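Visit report: Stotdale bath and sanitary ware showroom, 11/01/2022
Prepared by Hưng Tạ

The Junalen building has one public floor and a stockroom behind it. The purpose of the visit was to compare freestanding tubs for the Seok guesthouse refit, mainly on filled weight and drain position.

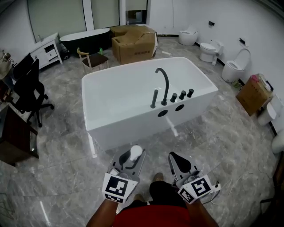
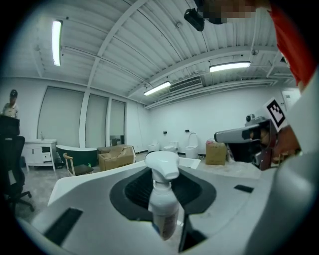 Stotdale showroom floor. First picture: rectangular freestanding tub with black deck-mounted fixtures. Second: spray bottle by a white molded unit.

Floor loading decides most of this job. The upstairs joists were checked in August and the limit we were given rules out stone resin. Acrylic is acceptable. Zuvik quotes 1,803 for its acrylic model and 2,727 with the filler set, against a budget of 3,000 per bathroom including waste and trap.

Lead time is 20 working days from deposit. Delivery is to the curb only. Drain offset drawings were requested for both models and are still outstanding.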